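Section 4. Sorting Knitwear at the Table

Welcome back. If you have come straight from Section 3, your Tenance tabletop is on the floor or on its stand, and you are ready for the part most of us enjoy, which is going through the sweaters and scarves and deciding what to do with each one. Set aside a quiet hour in the afternoon if you can. April is a nice month for it, when the heavy things are coming out of use and the closet could do with some air, but any time will do.

Preparing the surface

1. Wipe the wood with a soft dry cloth, going along the grain. Take your time over this, and go right out to the corners, where lint likes to gather.

2. Run the flat of your hand slowly over the whole top. You are feeling for anything rough that could snag a stitch. If you find a spot, go over it lightly with the finishing pad from the Wevness care pouch and wipe again.

3. Leave a good open stretch of bare wood in the middle to work on. Pins, scissors and your cup of coffee are all happier somewhere else! 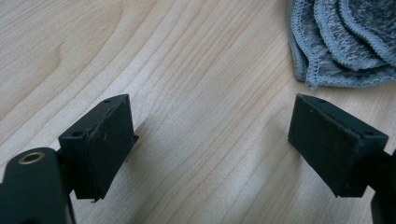

One owner in Stotcombe wrote to us that she had always put a towel down first, and that her scarves slid around on it so much she gave up and went back to working on the wood. She asked whether this would hurt the finish. It won't, as long as the knits are dry when you lay them down, and we have dropped the towel from this edition of the guide.

CAUTION: Do not place damp wool on the tabletop. Dry it flat on a rack first, however long that takes.

Sorting the pieces

4. Set the bin toward the far side of the table, with its long-term neighbors (lids, labels, cedar blocks) kept off the top altogether.

5. Bring one piece at a time to the near side. Loosen it gently and look it over on both faces for thin places, pulled loops and moth damage.

6. Weigh anything bulky on a kitchen scale. A piece over 295 grams should go at the bottom of the bin, where it won't press down on the lighter ones.

7. Fold loosely and place it in the bin. Stop at about 13 small pieces, even if there seems to be room for more.

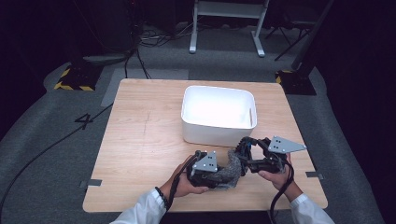
Fuzzy knits need a little more patience than smooth ones, and we would ask you not to drag them across the wood, tempting as it is when you have a big pile to get through. Support the piece from both sides and carry it just clear of the surface, the way the gray knit is being held here in front of the white bin. A crumpled piece can go down as it is and be opened out from the center with your fingertips. If your tabletop shifts while you work, a short strip of tape at the left edge and another at the right, as on this one, will do nicely, and you can peel them off slowly when you are done.

NOTE: Labels reading "100 percent wool" do not tell you how a piece was spun. When in doubt, treat it as fuzzy.

Caring for the wood afterward

8. Lift the bin away with both hands. Please don't slide it.

9. Brush off loose fibers with the soft brush, following the lines of the grain wherever they bend.

10. Rub in a very small amount of Mohamedi wood balm, let it rest overnight, and buff with a clean cloth in the morning.
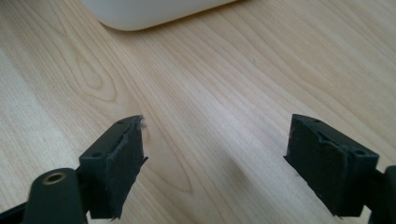 Figure 4-3. Pale wood with a long looped grain pattern.

Every top has its own grain, so yours may have straighter lines or more of a swirl. Pencil marks can be taken off with a white eraser before you apply the balm. For deeper scratches, see Section 5.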